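Kilano home collection, November

Gallery

Kilano is the part of our work that takes place in people's kitchens. A collector carries a hand-held gripper with a camera on it, picks up household things and puts them down again, and the recordings go to the training set. The November round covered 11 homes. Luminița Buzatu planned the visits and Abbas Rahimi checked the recordings.

Each home was asked for 100 usable grasps. We use whatever the household already owns and leave the room as it is. Tables stay where they stand and shelves stay full.

Bottles were the largest group, with 189 recordings kept. Collectors start with the bottle lying down, turn it to a new angle after each try, and work from both sides of the table. Blurred stretches are kept if the fingers stay in view.

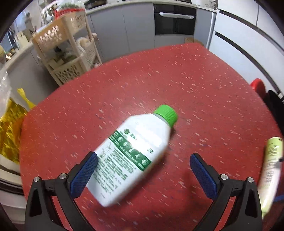

Hnat Zhuravel labels the start and end of every grasp by hand. Missed grasps get their own label and go in with the rest. Cans and soft packages are next on his list, then anything in a bag.

Questions about access to the recordings go to Colm Fitzgerald at Bilari.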